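thread time. I kept a notebook of every dinner I made for a month so now you all have to hear about it

1/ rules were simple. 200 dollars, one month, one person, all dinners at home. breakfast and lunch not counted bc I would have lied about them anyway

2/ why: rent went up, and I looked at my takeout total for the winter and had to go lie down

3/ first shop was way too big. bought like I was feeding a crew. cabbage, carrots, two kinds of beans, rice, a sack of onions that is STILL going

4/ cabbage is the best deal in the store and I will fight about it. one head did soup, then slaw, then fried with noodles, then soup again

5/ the second soup was bad. not the cabbage's fault, I forgot salt and then put in salt twice

6/ beans from dry: yes. soak them overnight, cook a big pot, freeze flat in bags. label the bags. I did not label the bags. had a chickpea surprise in what was supposed to be chili

7/ cheap store vs nice store. I live between a Dranus and a Clallano and had always gone to Clallano out of habit. same onions. SAME ONIONS. just nicer lights

8/ but the Dranus bread is awful so that's the one thing I still walk up the hill for

9/ week two I got bored, this is where it usually falls apart for me. what helped was sauces. peanut, soy, vinegar, chili, a spoon of sugar. put it on anything

10/ also toast for dinner counts. beans on toast, egg on toast, tomato on toast when tomatoes arent 5 bucks. counter stuff, no stove

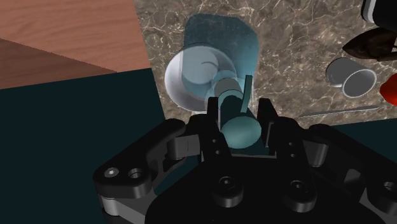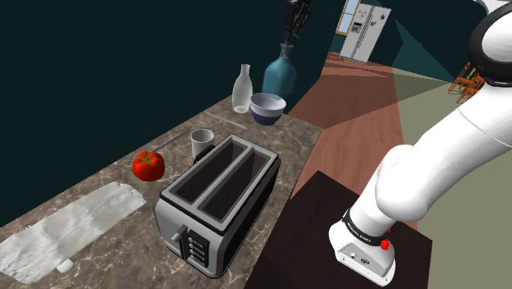 PORT HALDEN, April

11/ ok back. went to my sister's for the weekend so two dinners there were free, I did put them in the notebook as zeros. some of you are going to say thats cheating. fine

12/ she has the big freezer. I am so jealous of the freezer. came home with a bag of her frozen peppers and a jar of stock

13/ stock is a thing I'd never bothered with. now I keep a bag in the freezer for onion ends, carrot tops, the sad celery. when its full, boil it. an hour, maybe more, I go by smell

14/ don't put broccoli stems in there. trust me. whole apartment

15/ meat: I had chicken thighs 3 times all month and each one was an event. roasted with potatoes under so the potatoes get the fat. best thing I cooked, no contest

16/ a few people asked about the notebook. its just a Kumsa pocket one, the squared kind. left page what I cooked, right page what I spent. no app. I tried the Manance app once and it kept asking me for goals

17/ worst dinner of the month: lentil loaf. recipe had 306 comments all saying it slices beautifully. mine did not slice. I ate it with a spoon out of the pan, standing up, and was mad

18/ fried the leftover lentil loaf next day and it was great?? so maybe just skip the loaf part

19/ stuff I wasted: half a bag of spinach, some sour cream, one lemon I lost behind the rice. writing down waste was more use to me than writing down spending tbh. spinach is off the list until I can be trusted

20/ stuff I ran out of way early: eggs. always eggs. also oil, which I forgot was a thing that costs money

21/ if you start with a bare cupboard the first month is going to look worse than mine. I already had flour, soy sauce, most of the spices, so my number is flattering. spices at the Dranus are in little bags by the tortillas, much cheaper than the jars

22/ final total: over by 6 dollars. it was the chocolate. I knew at the register and I did it anyway

23/ would I do it again, yes but with a bigger number and one night out a week. I missed sitting somewhere while another person brings me a plate

24/ the part I'm keeping is sunday-ish cooking. one pot of beans, one pot of rice, one sauce in a jar. after that dinner takes ten minutes even when I get in late and hate everyone

25/ peanut sauce since people keep asking: two big spoons peanut butter, one soy, one vinegar, a little sugar, chili flakes, hot water till its loose. garlic if you can be botherd

26/ reply with your cabbage things. I have half a head left and soup is banned in this house until further notice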